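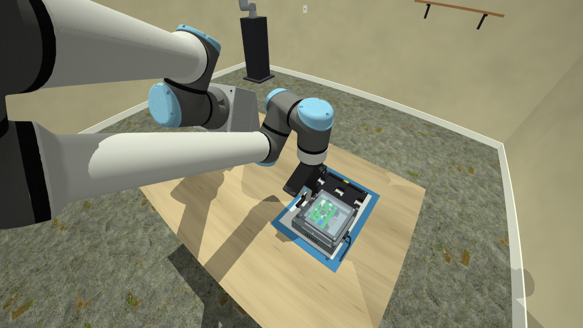

Subject: Re: [kevau-writers] How long before you query again?
From: Yamila Carrasco
Date: April 23, 2022

Hi everybody,

I've been meaning to answer this one all week and kept getting pulled back into chapter edits. Quoting the part I want to get to:

> I got my second round of passes on the lighthouse romance
> in February and I can't decide if I should revise it again
> or put it in a drawer and start the next one. Does anyone
> here have a rule for this? My husband says I've been
> "almost done" for two years, and he's not wrong.
> – Kinnunen

Oh, I know that feeling so well! I don't have a rule, but I can tell you what I did with Nellari (my first finished book, the one with the ferry captain and the baker, for those of you who suffered through the early drafts). I sent it to 66 agents. Ten asked for pages, two asked for the whole thing, and both of those said the same thing in nearly the same words – they loved her and didn't much care about him. I was mad for a weekend and then I reread it and, well, he really did just stand around being tall.

So I'd look at what your passes say before you decide. If they're all form letters, I'd go back to your query and your first chapter and leave the rest of the book alone for now. If two people who don't know each other trip over the same spot, fix that spot and send it out again. And if you feel a little sick every time you open the file, start the new one! You can always come back. I cut 200 pages out of Nellari after a year away from it and didn't miss a single one (okay, I missed the picnic).

Also, does anybody still have the Zikow worksheet, the one for mapping out who wants what in each scene? I had a copy on my old laptop and it's gone. It saved me on the middle of book two and I'd love to use it on this one, where my couple has now been stuck in a snowed-in bakery for four chapters with nothing left to argue about.

Kinnunen, send me your first ten pages if you want another pair of eyes. I'm slow but I do read everything.

Hugs,
Yamila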